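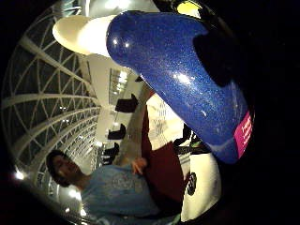 Fig. 1. Highlights along a glossy blue surface with silver flecks.

Print | E-mail

Bevholm Evening Program
Housekeeping Skills 210
Handout for Session 4: Spray, Cloth, Table
Instructor: Abla Geagea

Welcome back, everyone! Last session was all floors, and I know a few of you went home with sore shoulders. Tonight we get to sit down for part of it. We're working on tabletops, and I have to confess this is my favorite session of the whole course. A table is small enough that you can see every mistake you make and fix it in a minute, and what you learn on it carries straight over to counters, desks, shelves and the tops of washing machines.

Please bring your own kitchen towel if you have one you like. The supply cabinet has spares, but they're new and still a bit stiff.

1. Look before you spray

Get your eyes down low and look across the surface toward a light. From straight above, most tables look clean. From the side you'll see cup rings, fingerprints, the long curved smear somebody left with a wet sponge. I call this reading the shine. Glossy things give you a bright line or spot where the light bounces back, and if that highlight has a clean edge, the surface is probably clean there too. If it goes cloudy or streaky, that's where your work is.

Sparkly and metallic finishes are trickier (and fun!). The flecks catch light on their own and they'll hide a smudge very well. Move your head from side to side. The sparkle shifts as you move and the smudge stays put.

Dark tabletops, deep reds and browns and blacks, show dust and dried streaks much more than pale ones. If you have a dark table at home, you have the best practice equipment there is.

2. Clear the table

Everything comes off. I mean everything, including the one vase that "never moves." Wiping around objects leaves little islands, and once you've learned to see islands you'll see them in every restaurant you eat in for the rest of your life. Sorry about that.

Crumbs go next, with a dry cloth or your hand, into your other palm. Wet crumbs turn to paste.

3. Holding the bottle

A trigger bottle looks as if it needs no lesson, and then I watch twelve people pick one up in twelve ways. What we want:

- Bottle upright. Tip it too far and the tube inside draws air, so you get a cough and a dribble.
- Fingers wrapped firmly around it, high enough that your index finger reaches the trigger without stretching.
- Check which way the nozzle points before you squeeze. Yes, every time.
- Read the label before first use. If you can't read it, ask. We don't guess with cleaning products in this class.

Full squeezes give an even mist. Half squeezes give drops, and drops run.

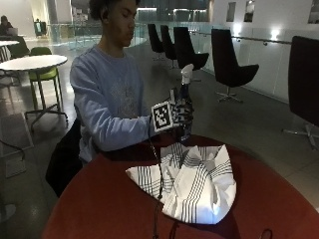 Whether you spray the table or spray the cloth is the question I get most, and I love it, so let's spend some time on it. For a big sturdy tabletop with nothing electrical near it, spray the table lightly. For anything with seams, screens, cords or raw edges, spray the cloth. If there's any cable lying across the surface, move it first, and spray the cloth anyway. When you aren't sure, choose the cloth. You may use a little more product that way, but you'll never flood a joint.

4. Folding the cloth

Most of us grab a towel out of the drawer, bunch it up and rub. It works, sort of! But a bunched towel touches the table only at its high points, and it's the same few points the whole time, getting dirtier and dirtier.

Try this. Lay the towel out flat and smooth it. Fold it in half, then in half again, until it's a bit larger than your palm. You now have a firm pad with clean faces tucked inside. When one face gets grubby, refold to a new one. A striped or checked towel makes it easier to line up your edges, and you can tell at a glance which part you've already used. (Jad Sabbagh taught me that when we shared the linen room at the Lesico, and I have bought striped towels ever since.)

5. Wiping a round table

Rectangles are easy: start at the far edge and come toward you in overlapping passes. Round tables tempt everybody into circles, and circles push the dirt around and leave it at the rim. Treat the round table as though it were square. Straight passes from left to right, each one overlapping the last by a third or so, beginning at the far side. Then finish with one slow lap of the rim, cloth folded over the edge so you catch the underside lip as well. That lip is where the sticky fingerprints live.

Turn to a dry face and do it all again, lightly. Now get down low and read the shine.

6. Practice for this week

Wipe the same table every evening at 7:30 or whenever supper is over. Spray one time, cloth the other, alternating. Write down which one left fewer streaks on your table. Bring your notes, even if they're only a few words on the back of an envelope.

Reading: the chapter on hard surfaces in the Fakhoury course book, from page 321. Skip the part on waxes for now; we'll do wood in December.

If you're buying a bottle to keep at home, pick one you can see through, even if it's tinted. Being able to check the level saves you from running dry halfway across. The Dokero ones in our cabinet are fine, but any bottle with a smooth trigger will do. Rinse the nozzle in warm water when it starts to spit.

Missed Session 3? The floor handout is in the rack outside Room 11.

Print | E-mail

Comments (4)

Rizwan Weerakoon
The low angle trick is ruining my life in a good way. I did our kitchen counter, then the stove, then the top of the fridge. Do NOT look at the top of your fridge.

Salvador Serrano
Question about section 5. Mine is an oval with a leaf in the middle. Do I go along the seam or across it?

Abla Geagea
Along it, Salvador, with the spray on the cloth! And run a dry corner down the seam at the end. Great question, I'll add it for the next group.

Bastian Lammers
My towels leave lint everywhere no matter how I fold. They're fairly new. Should I wash them a few times first or just buy different ones?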